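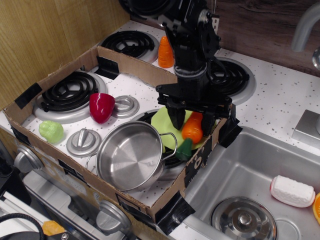
Gripper, carrot and plate on the toy stovetop at Jundstead.

In Praise of the Boring Fault

The best thing that happened in our lab this June was a servo getting too hot to touch. I have been telling everyone who will stand still long enough, and now I get to tell you, too!

Some background first. We run manipulation trials on a toy kitchen: plastic vegetables, a little steel saucepan, a plate, an arm that moves things from one spot to another. The software that runs the arm is called Kamolrat, and most of it was written by Hacer Yüksel, who is patient in ways I am not. A trial is a small thing. Put the carrot on the plate, put the pan on the burner, go home. Over a spring we had logged 154 of them with a new control policy, and we were pretty pleased with ourselves.

Then one Friday the arm came down for the carrot, closed its fingers, and kept going down. It had the carrot squeezed against the plate and the plate pressed against the burner underneath, and it stayed there, pushing. Nothing crashed and no alarm sounded. On the screen, everything was green. Cleiton Dantas reached in to reset the pan, brushed one of the servo housings with his knuckles, and said a word I will leave out. He was fine, with a red mark that was gone by lunch. The servo was not fine.

I love this fault. I think it deserves more attention than half the successes we have written up, and I want to argue that labs like ours should be publishing faults like this one, in full, with the embarrassing parts left in.

What went wrong, as far as we can tell

The wrist camera feed had frozen. The policy kept receiving the same picture over and over, and in that picture the gripper was still above the carrot, so it did the sensible thing and asked to go lower. And lower. Each command was tiny and each one passed the safety check, which looked at how big a single step was and never at where all the steps added up to. The servo did its best to obey against a solid countertop.

We did have a force limit. It was set in a configuration file, and the arm was reading a different configuration file, an older one from a demo we did at Pledmont, where somebody (me) had raised the limit to stop false alarms in front of guests. I had meant to put it back. There is a sticky note about it on my monitor to this day, and it has migrated behind the monitor.

So there was a stale image, a check that looked at the wrong quantity, and a setting left over from a demo. Any one of them alone would have been harmless. What thrills me, and I do mean thrills, is how ordinary each piece is. You could find all of them in a car wash or a greenhouse or a warehouse in an afternoon.

The part where we went back and looked

Hacer went through the logs over the weekend, which I did not ask her to do. She found that the camera feed had frozen in 19 earlier trials. Nineteen! Most of those freezes were short, and the arm happened to be moving sideways or lifting, so no harm came of it. In several, we had marked the trial a success. The carrot ended up on the plate and we wrote down "success" and reset the scene.

I keep coming back to that. We had a column for whether the carrot got there. We had no column for whether the robot knew what it was doing on the way. A person carrying soup across a room with their eyes shut might well get to the table, and you would still want to have a word with them.

People object when I say we should publish this kind of thing. The usual objection is that a toy kitchen is too small to matter. A plastic pepper can't be hurt, and the hardware is cheap, so what could anyone with a real machine learn from it? I think that gets the value upside down. Our failures are cheap, so we can afford to have them again on purpose. After the servo cooled down and was replaced, we froze the camera deliberately, again and again, with the force limit where it belonged and a hand on the stop button, and watched what the arm did at every stage of the task. Try getting permission for that on a factory line. We got 40 clean recordings of a fault that a bigger operation would see once, badly, at three in the morning.

The second objection is about reputation, and I have more sympathy for that one. The team at Gokach, who share some of our funding, asked whether we really wanted "overheated actuator" next to our names. I do! I would like it in the title. When I read a paper with a perfect table in it, I spend my time wondering what fell out of the table. When I read one that says the gripper pushed into the counter because the author forgot to change a number back, I trust the rest of the numbers more. 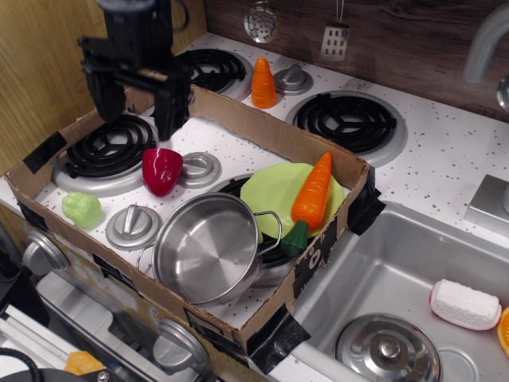 What we changed, and what I'd like you to steal

We made 3 changes, and none of them is clever.

Every camera image now carries a time stamp that the arm checks before it moves. An old image means stop, and it stays stopped until a person says otherwise.

The safety check adds up the motion. If the arm has been told to go down for longer than the height of the task allows, it holds still and complains loudly (Cleiton picked the sound, and it is awful).

The force limit is printed on the screen in large type at the start of each session, along with the name of the file it came from. I have to read it aloud. I have been told this is permanent.

We also went back and rescored the earlier trials, so the success rate we had been so happy about is lower now. It stung for a day or so. Then Hacer started a second sheet, one row per fault, with a space for what we assumed beforehand and a space for what the log said, and I found myself checking it before I checked the results. It is the most interesting document we own. If you run an arm of any size and have a sheet like it, please send it to me. I'll send you ours, camera freezes and sticky note included.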